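Prallstead writes rules for robots that open computers

PRALLSTEAD, 3 June 2024 – Repair firm Katayama has issued a 24-page rulebook for robots working inside desktop PCs. Rule one: power off first. Humans get the same rule, in smaller type.
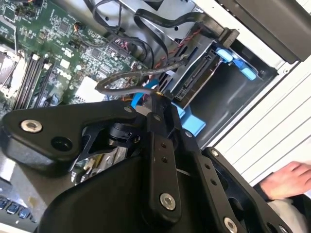

Pliers in the gripper, inside a Dell desktop.

"A cable has no idea who is pulling it," said Zainab Idahosa, who edited the text.

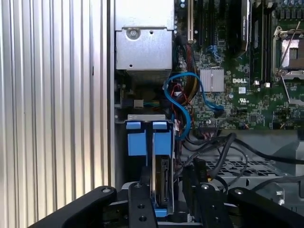 Grippers must slow down near drives and wiring – and stop if a person reaches in. The draft drew 347 comments, many on the word "gently." It stayed.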